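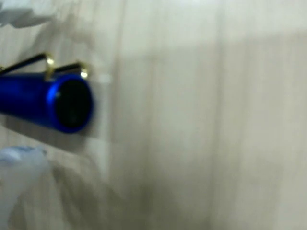

Search this manual Go Clear

Section 4. Mounting a tube on the twin-rod rail

This section covers fitting a cylindrical tube to the Kitham twin-rod wall rail with two spring clips. Complete Section 3 (marking out and fixing the rail brackets) before you begin. The tube should be empty and its end cap closed.

4.1 Parts and tools

Twin-rod rail, fixed to the wall
Tube with end cap
Spring clips, 2
Soft dry cloth
Steel ruler, at least 300 mm
Pencil

Clips are supplied in brass tone. Clips from the older Bodin rail have a smaller loop and must not be used with this rail.

4.2 Preparing the tube

1. Wipe the tube along its full length with the dry cloth. Do not use solvent or abrasive cleaner on a colored finish.
2. Check that the end cap sits inside the rim all the way around. A cap that stands proud on one side must be removed and seated again.
3. Run a fingertip around the rim. If there is a burr, do not mount the tube. Contact the supplier for a replacement rim.
4. Measure 14 mm in from the capped end and make a light pencil mark on the top of the tube. No part of a clip may sit between this mark and the rim.

NOTE: Pencil wipes off a smooth finish with the dry cloth. Do not use tape as a marker. Adhesive left under a clip allows the tube to creep along the rail.

4.3 Fitting the clips

1. Hook the first clip over the rear rod with the open side facing down.
2. Slide the clip along the rod to the rear support position shown on the rail template.
3. Hook the second clip over the front rod in the same way. Leave it free to slide.
4. Hold the tube under the rods with one hand, capped end outward.
5. Press the tube upward into the rear clip until the clip closes on it.
6. Slide the front clip to the pencil mark, on the side away from the rim, and press the tube in.
7. Let go of the tube slowly, keeping a hand underneath until both clips have taken the weight.

CAUTION: Do not open a clip with pliers. A clip that has been spread will not return to its original grip and must be discarded.

CAUTION: Keep fingers out of the loop while pressing the tube in.

4.4 Checking the fit

1. Turn the tube a quarter turn by hand. It should turn with light resistance and stay where it is left.
2. Pull the tube gently outward. If it moves, take it down and check the clips for dirt or oil.
3. Look along the tube from the capped end. The tube and the rods should run in line. A tube that droops at the cap usually means the front clip is too far back.
4. Wipe off the pencil mark.

NOTE: On Hanwood plaster panels, check the bracket screws again after 14 days and retighten by hand only.

4.5 Removing the tube

Support the tube from below, release the front clip first, then the rear. Store the clips on the rods. Clips kept loose in a drawer tend to be bent by other items.

Section text: Tzu-hsuan Mok. Technical check: Barnabás Borbély. Revised February.

Filed under: Wall Storage > Rails and Clips > Installation

Contact Cikden Support | © Cikden. All rights reserved. | Back to top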